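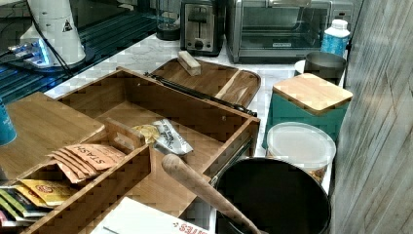
Job 2257 - Hetent box, listening test
Dec 8, 2023

Picked up where I left off in November with the Hetent DI. Dutside have been using it on the acoustic guitar and swear it "opened up" their sound at Brimstead. Sarita Dixit agrees with them and wants one for the workshop. I want to hear it do something first.

Setup as before: same guitar, same lead, passive splitter, one leg into the Hetent and the other into our old DI. Both into the desk, EQ flat, no reverb. Matched levels with a tone before starting. In November we didn't, and the Hetent was coming out hotter, so bin all the notes from that day. Louder nearly always wins.

First thing, hum. The band said the box cured it. On our bench supply there is no hum with either box, so that tells us nothing. Put the ground lift in and out on both, no change I could hear. I suspect the hum at Brimstead was the lighting circuit, and that they moved to a different socket the same night they tried the new box. Dương did the sound that evening and remembers moving an extension lead but can't say when. 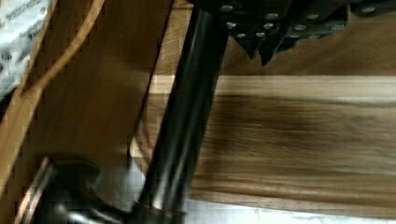
Black shaft running up to the riveted plates.

Second thing, tone. Recorded the same verse three times and played both legs back blind. Sarita called the Hetent correctly on two of them and I called it on two of them, and they weren't the same two. I don't count that as hearing a difference. She does, a bit. Her word was "air". When I asked which part of the verse had the air she picked the quiet bit at the end, where all I get is string squeak.

One fair point to her: the splitter loads the pickup, so neither box is seeing the guitar as it would on stage. If the Hetent's input is as kind to piezo pickups as the leaflet makes out, a splitter could hide it. The answer is to record one take dry and feed it back through each box in turn, though then the pickup is out of it altogether. Haven't thought of a way round that yet.

Dropped the input pad on both. The Hetent's pad switch crackles when moved. Squirted it, worked it, still crackles. On a new box I'd be cross.

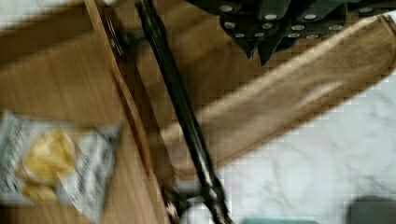

Long black rod crossing the tan strip.

Feedback claim not tested. The band say they got more level in the wedges before it rang. Could be true, could be that the singer stood somewhere else. Can't do it properly without a wedge at stage volume, and the neighbours have already had words with us over the drum day.

To do:
- Repeat the blind test with someone who hasn't been told the price
- Ask Dương for the Brimstead desk file, check whether the guitar channel EQ was changed between gigs
- Try both boxes on the same socket at Brimstead with the dimmers up
- Send the pad switch question to the maker
- New battery in our old DI, the one in there has no date on it

Not ordering one yet. Sarita has borrowed the box for the weekend and will write up her own notes under this.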